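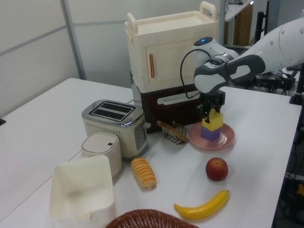
Yellow on purple, on the pink plate. One of the arms at the Mostix open day.

Home | Visits | Workshops | About | Contact

I'd had Tue 6 February circled for ages, and I was still late (the bus to Polat Road, don't ask). Luckily Esperanza Alcantara was only just handing out the visitor badges, so I slipped in at the back and pretended I'd been there all along!

Mostix teach robot arms by showing them. A person steers the arm through a job by remote control, the whole thing gets recorded, and then they do it again. And again. They want 800 goes at each job before they let the software have a try, and they're on 215 with the toy kitchen. I asked Ekrem Toprak whether he gets bored and he said only after lunch.

The practice table was my favourite bit – a toaster, a banana, a basket, all the stuff my niece has in her bedroom, and a very serious white arm above it.
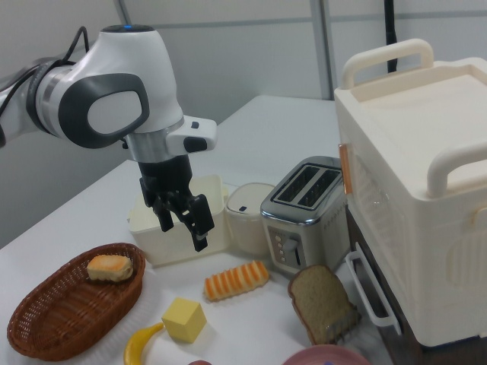
Then we got a turn ourselves, five minutes each. It's so much harder than it looks! You have no feeling in your fingers at all, so you do everything by eye, and I kept closing the gripper on thin air. Ekrem told me to slow down and come straight from above, and that helped a lot. A lad from Wokinow went after me and was annoyingly good.

Tea was in the corridor, with decent biscuits. They're opening again in August and I've already put my name down.

Recent visits
Buver bottling hall, behind the scenes
Wokinow spring fair
A wet morning at the tram depot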